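Forum > Training & Facilitation > Running Workshops

Thread: Role-play in negotiation workshops, keep it or drop it?

mavis_m
Posted July 31, 2018

Hi all, long-time reader, and I finally have something to complain about! I run a one-day negotiation class for buyers and sales reps at Fostell (mostly people in their first supervisor job) and the feedback forms came back last week. Everybody likes the morning. The afternoon role-play gets murdered. "Felt fake." "I hate acting in front of my boss." One person just wrote "no."

I use the old Stulov case, the one where the seller has 884 units to move and the buyer only wants 573, and both sides have a secret sheet. I've been running it for years and I still think it's a great case. But if half the room is staring at the clock by 2, maybe it's me.

So do you still do role-play? And if you dropped it, what went in that slot?
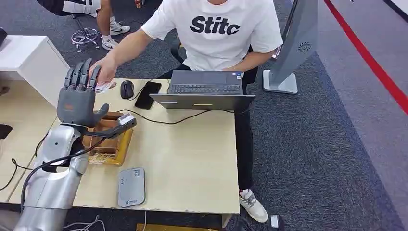

I should add that I can't make the day longer. Fostell gives me nine to four with lunch, and the lunch always runs over (they have a very good cafeteria, I can't fight it).

clydeobi
Drop it. I did two years ago and never looked back. Grown adults know when they're pretending, and they bargain like people in a TV show, all table slapping and walking out. Now I have them bring in a real deal they've got coming up and we plan it together in pairs. Opening offer, walk-away point, what they'd trade. Same amount of time and they leave with something they can use on Monday.

Soledad N.
Gotta disagree with Clyde. Planning is fine, but planning was never my people's problem. They write a lovely plan and then fold the second the other person goes quiet. You can't practice sitting through a silence on paper.

Mavis, is it the case or the audience? "In front of my boss" jumped out at me. I stopped doing the fishbowl thing altogether. Everyone plays at the same time, in corners, in the hallway, wherever, and I only walk around and listen. Complaints went way down.

mavis_m
Oh, it's a fishbowl all right. Two chairs up front and everybody else watching. Typing that out, I can hear how awful it sounds.

Clyde, how do you deal with the ones who show up without a real deal? I'd have four or five of those every time, guaranteed.

clydeobi
They partner with somebody who has one and play the other side. And yes, Soledad, before you say it, I realize that's a role-play.

Soledad N.
Ha! I wasn't going to say a word.

fabrice_l
I'm in between you two. What I changed at Hotetti was the length. One 45-minute round is exhausting and there's only one debrief at the end, when they've forgotten what they said. I do short rounds now. For a class like yours, Mavis, I'd go:

1. Hand out the sheets before lunch, so the slow readers get time with them.
2. First round, eight minutes, opening offers only. Stop them even if they're close to a deal.
3. Quick chat in pairs about what they noticed. You stay out of it.

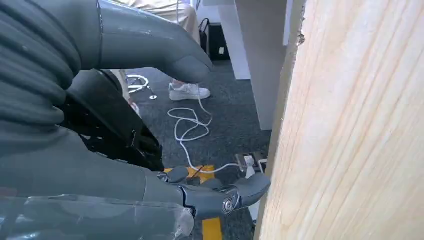

4. Swap partners and keep the same roles, then run it again through to a deal or no deal.
5. Put the final prices on the board, no names next to them. The spread does the teaching for you.

Step 5 is the one they remember. Last group had one pair settle at 200 over everyone else and the room went nuts.

clydeobi
No names on the board is a good call. I've seen that go badly.

gaetan.l
Small thing, but I'd retire the Stulov sheets for a bit. Half my last class had done it at their previous company and a guy knew the seller's floor by heart. The Fitzsimmons lease case is shorter and it has an actual trade in it besides price.

mavis_m
Is Fitzsimmons the one with the parking spaces? I think I have a copy somewhere. My next class is in September, so there's time to try it on my husband first, poor man. I'm going with the corners and the short rounds. Clyde, I may steal your planning sheet for the last half hour if you're willing to share it?

clydeobi
Sure, message me your email. It's one page and it's ugly.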